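Carncombe Opens Season of Anthem Singing With a Free Community Chorus

CARNCOMBE – When the Carncombe soccer club plays its first home match in September, the national anthem will be sung by a chorus of 830 people from the town and the farms nearby, and we could not be more delighted to invite everyone to come and hear it.

The chorus is the work of So-yul Kwak, who has taught music in our schools for many years and who will conduct from a small platform on the touchline. Singers range in age from 6 to well past retirement, and they have been learning their parts in church halls, school gyms and, on warm evenings, the parking lot behind the Kołodziej bakery (which has very kindly been sending out rolls at the break).

"People get nervous about the anthem, and I understand why, because it climbs so high and everybody knows when you miss," said Kwak. "With this many voices you can lean on the person next to you. I have asked them to sing it plainly and a little slower than they are used to, and I love the way it sounds."

The anthem has been a subject of lively talk in Carncombe over the past year, after several players chose to stay seated during it and wrote to their supporters to say why. The club has not asked any player to stand this season and will not be doing so. Club president Josiane Lefèvre met with players, veterans and season ticket holders over the summer, and she said those long conversations did her a great deal of good.

"I heard things from both sides of the room that I will be thinking about for a long time," said Lefèvre. "Our players are grown men and women with consciences, and our fans are too. They are all welcome in this stadium."

After the match, fans are invited to stay for an open conversation on sport and citizenship in the Prarkgate Room, led by historian Da-eun Won and team captain Si-woo Kwon. Coffee and cider will be served, and there is no charge.

The stadium holds 4000, and nearly half the seats have been set aside for families at a reduced price. Gates open at 2 p.m., and singers should check in at the north entrance by 1 p.m. with their music. Tickets and questions: A-yeong Kang, club office, extension 1586.
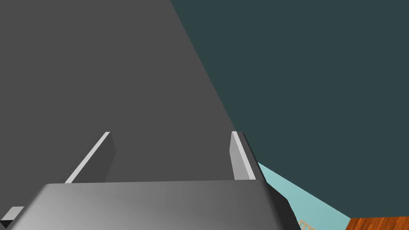
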